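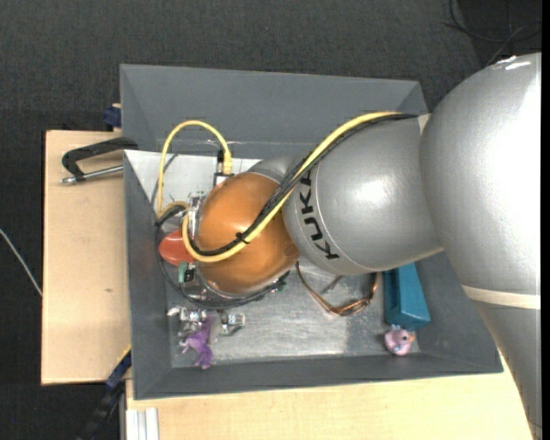 Setting up a bin-picking cell: house rules and how to follow them

These are the rules we use at Rondberg for any cell where an arm reaches into a bin. They sit on top of your risk assessment and don't replace it. If you haven't got a risk assessment, close this page and go and write one. Last revised 2025-03-31.

Step 1. Fix the bin

A bin that can move will move, usually just after you have finished calibrating. Clamp it or box it in on every side it could slide towards. Then lean on it. If it shifts under your hand it will shift under an arm, which is stronger than you and far less embarrassed.

Put clamp handles and screw ends where the arm has no business going, and add the clamps to the collision model. Yes, the small ones too. Tools that aren't holding anything go back in the drawer.

Step 2. Dress the cables

Most of our stoppages are cable stoppages. With the arm in manual mode at reduced speed:

Turn the wrist to both ends of the range you will use, and watch the loop at each end. It should neither pull tight nor hang low enough to snag the rim of the bin.
Tie power and signal lines together along the arm, but leave the last stretch before the gripper free to flex.
Trim cable ties flush. Mitsuko Higuchi has a scar and will show it to you.
Check that every connector at the gripper is latched. Pushed in is a different thing.

Then set the wrist limits in the controller to the range you tested. The full range in the manual was measured on an arm with nothing strapped to it.

Step 3. Choose the test objects

A bin full of identical cubes proves that you own some cubes. Mix shapes and surfaces: a block, a rubber duck, a soft or spindly toy, a pair of glasses. Thin frames are good at finding out whether your depth camera has been flattering you.

Nothing sharp, nothing that shatters, nothing anyone wants back. Delia Anghel keeps the approved list, and "it was on my desk" is not on it.

Step 4. Set the speed and force

Start at the reduced speed and stay there for 100 picks. Only then go up, one setting at a time. Keep the approach into the bin slower than the travel above it. Set the force limit low enough that touching the floor of the bin stops the arm, and test this on purpose before it tests itself.

Step 5. Hands out

Nobody reaches into the bin with the drives on. A stuck object can wait. Stop the cell, take the enabling key with you, clear the bin, step back out, reset from outside the fence. It takes almost 2 minutes and people will do remarkable things to save them — the November log makes dull reading on this point, and then briefly very lively reading.

Step 6. Write it down

Log the object set, speed setting, gripper finger type and every stop, including the ones you caused. After 200 picks, inspect the cables and finger screws again and initial the sheet. If you change the gripper, go back to Step 2.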